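Gevau Widens Its Collection of Two-Arm Demonstrations

31 Oct 2024

Since March, staff at Gevau have been recording kitchen tasks for a learning system developed with Kauppinen. Kojo Essien, who directs collection, met with us at the Zolholm site to discuss how the examples are gathered and which of them are kept.

"A demonstration is a complete attempt at one task by one operator," Mr. Essien said. "We save it in full, including hesitation. The system must learn from the way people work."

The current series is devoted to bowls and soft food. Seven operators are assigned to it, and each session is limited to 42 attempts. 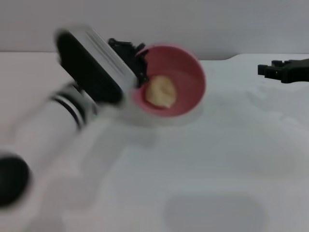

A pink bowl with food inside, tilted during a two-arm task at Zolholm.

Mr. Essien described soft food as a demanding subject. "A block keeps its shape. Food does not, and it may stick or slide when the bowl is tipped. We ask operators to change the angle and the speed from one attempt to the next, so that the set does not settle into a single habit."

Fast arm movement blurs the head view, he noted, and such recordings are accepted as long as the joint readings are complete. Two reviewers read every session log. An attempt is removed when the readings have gaps or the written task label does not match what was done. 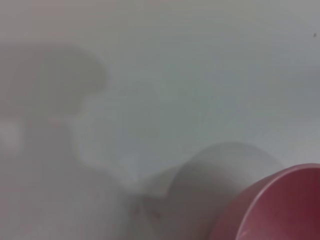
Reading time: 2 minutes

The wrist views raised more debate within the department. At close range they may hold little more than a pale surface, soft shadows and the curved rim of a pink object in one corner. Mr. Essien opposed an early proposal to filter them out.

"Those views belong to the attempt," he said. "If we keep only the clear ones, the system will be unprepared for the rest."

Labels are written in Soker, the department's annotation tool, on the day of recording. Operators may add a note but may not edit the label afterward. Mr. Essien said that rule would remain in place when the next series, on lids and jars, begins.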